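Oiling a butcher-block worktop that doubles as a desk

Candela Aranda
I have a butcher-block top, mixed pale and reddish-brown strips, used for paperwork and small stationery. It was finished with mineral oil in May. Paper left on it overnight now picks up grease spots. Do I strip it or switch to hardwax oil over the top?

Benedikt Hamann
Don't put hardwax over mineral oil. It won't bond. Wipe with mineral spirits, let it dry, sand at 120, then apply two thin coats. Keep the room under 40% humidity if you can. Clear the top first, pen cups and calculator included. Small items leave rings in a fresh coat.

Azlan Ismail
just use a desk pad

Samina Durrani
Benedikt's sequence is correct. I would add a test patch on the underside, as the reddish strips can darken more than the pale ones. Ours is in a shared workroom with several plain light wood tables.
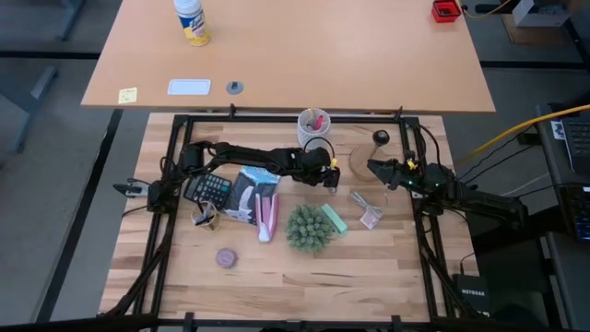
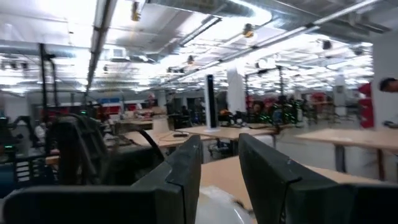 First picture: the block top with the pen cup and calculator on it. Second: the light wood tables.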